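Drarnside Playroom: Toy and Room Safety Checklist
April 2026

Floor and exits
Both doors open fully. OK
Mats flat, no curled corners. Mat by the sink lifting, tape it down or replace.
Outlet covers in place. One missing behind the bookcase. Replaced during the walk-through.

Furniture
Shelves fixed to wall. OK
Chair legs tight. Two wobble, taken out until repaired.
Toy chest lid stays up by itself. Fails. Lid taken off, hinge on order from Kwok.

Soft toys
Seams closed, eyes firm. One rabbit thrown out.
Washed since last check. No entry in the log. Please fill it in.

Battery toys
Compartment closed with a screw. OK on all but the Flomano drum, which has a clip. Removed.

Large building blocks
No cracks, split studs or sharp edges. OK
Too big for the small parts tube. OK
Cleaned with soap and water, air dried on a rack. Log signed. 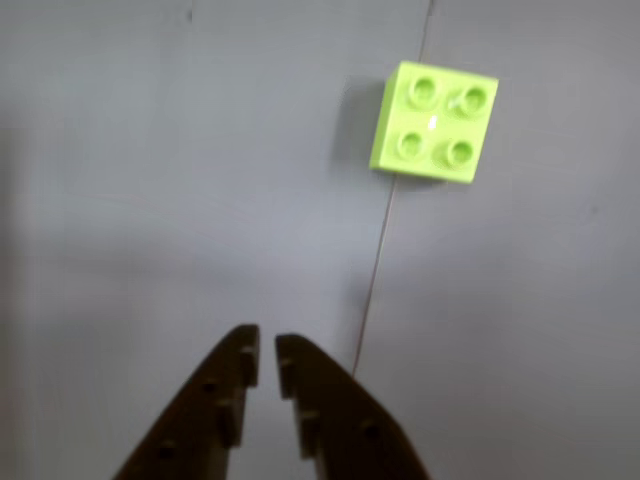
Pui-shan Huang asked whether the blocks could go through the dishwasher, as they do at Lerkesex. Answer for now is no, until we find the care sheet. Hand wash only.

Small parts
Beads and pegs stored above 4 feet. Jar found on the low shelf, moved up.
Under 3 group has its own bins. OK, but the labels are peeling.

Next full check: June. Open items go on the sheet by the door.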